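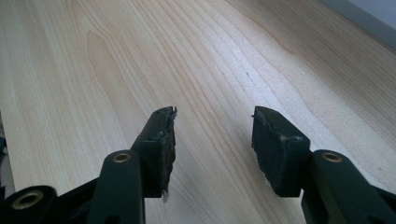
Gostongate Boards > Furniture > Tables

grainline108: Is it worth oiling a pale table with a slight gloss? I have the Altiner one.

onora_k: No. Oil sits on top and goes sticky. Damp cloth only.

pinebox4: Disagree, I oil mine every December and it's fine.

grainline108: 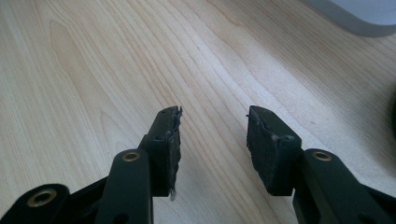
Tabletop, grain running diagonally

onora_k: Nice arches on the left. Leave it alone.

Comments
tam658: Wax worked for me.
rudderly: Ask Garrido first.

Contact | © Gostongate | Back to top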